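Wednesday, bench 2. Second day on the hand-held gripper with the tube racks. The plan was to finish the pad comparison on the orange rack before moving anything onto the arm, and most of the day went there. Controller work got what was left of the afternoon.

Started with the old black pads, the ones with chips along the edges. I had meant to swap them in January and kept putting it off. They still hold a capped tube by the body without trouble, provided the contact is below the cap rim. If one pad catches the rim, the tube rotates as the fingers close and goes back into the rack at an angle. The blue-capped tube is the worst for this, with the cap wider than the body. I settled on closing just under the cap and left it there for the rest of the runs.
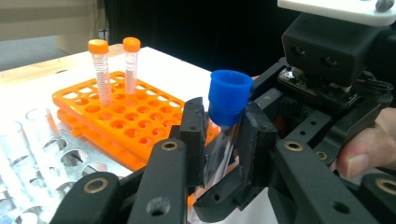 *Page last changed: 3 February 2021, evening (pad table moved to its own page)*

Grip width is not the limit. The linkage opens far enough for every tube we have. Approach angle is the limit. Coming in level with the table, the lower links reach the metal rack before the pads reach the tube, so anything in the near rows has to be taken from higher up with the wrist tipped. From higher up the pads meet the tube on their lower corners, where the wear is. I wrote down tip angle by eye for the first batch, then gave up on that and used the logged pose.

Totals for the old pads: 200 picks attempted, 43 failed. I count as a failure any pick where the tube slips, turns enough to need a second try on the insert, or lifts the rack. Rack lift was more common than I expected with the conical tubes. They bind in the lower tier if pulled off axis, and the plastic rack is too light to stay down. Tape under the feet would fix it but would also hide the thing we are trying to measure. Left it untaped.

Then the Jindar pads, softer, same mounting holes. 20 picks only, and two of those were me learning where the contact point had moved to. They grip better on bare tube and worse near the cap, where the soft face folds over the rim. The extra thickness also takes up opening, which matters in the dense rows. I would not call it a result yet. Hyun-seo Hong wants the full set with them before ordering more, and I agree.

Notes on the linkage:

- Play at the finger tips is mostly from the bushings. Pressing one pad sideways by hand, I can feel it at the lower pivots first.
- The geared edge is clean. No slipping under load that I could hear or find in the log.
- The screw on the white plate was a quarter turn loose this morning. Tightened, marked with pen. Check again tomorrow before the first run.

That last one may explain part of the offset between yesterday's depth data and today's. I reran the calibration after tightening and the offset got smaller but did not go away. Need to separate the two causes before saying anything to the group. The clear tubes are not helping. Depth on the tube wall is mostly holes, and what does come back is often the table behind it. Caps are fine. For now the pose estimate is taken from the cap and the body is assumed straight below it, which is wrong for any tube that leans.

The uncapped tubes have no such reference. I tried using the rack instead: fit the top plate, find the hole rows, infer where a tube must enter.
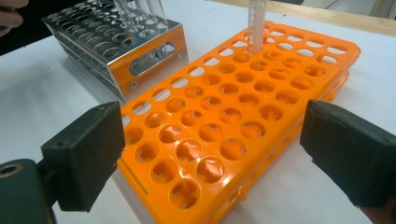 It works on the orange plate when the view is steep. At a shallow angle the far holes close up into thin ovals and the fit starts merging neighbors. Glare on the plastic does the same thing at the near end. The metal rack is worse again. Its end panel mirrors whatever stands beside it, and the color mask happily takes the reflection for more orange rack. I restricted the mask to the plane of the top plate and that removed most of it. The rest I can live with.

Frame count for the day is 682 after throwing out the blurred ones. Hand motion causes most of the blur, on the approach more than the lift. On the arm this should drop.

Controller. The Clolenetti unit and the Brastley unit both close the fingers on command and both report position. The difference is in what happens at contact. Clolenetti ramps the current down smoothly and holds. Brastley overshoots, backs off, then settles, and on a glass tube I could hear it. Setting the speed lower reduces this and makes a cycle nearly twice as long. Jang has a firmware note somewhere about a contact threshold that is not in the manual. Asked for it, no reply by the time I left.

Until then the Brastley stays off the glass. Plastic tubes only.

Tomorrow:

1. Check the plate screw, recalibrate, repeat one short batch with the old pads to see whether the offset is stable.
2. Jindar pads, full set, same tubes in the same order.
3. Try a matte spray on one clear tube for depth. One tube only, labeled, kept apart from the others.
4. Ask Hyun-seo whether the insert counts as part of the pick. We have been scoring it differently and the failure numbers are not comparable until this is settled.

Left the gripper on charge. Log copied to the group drive, raw frames still on the laptop.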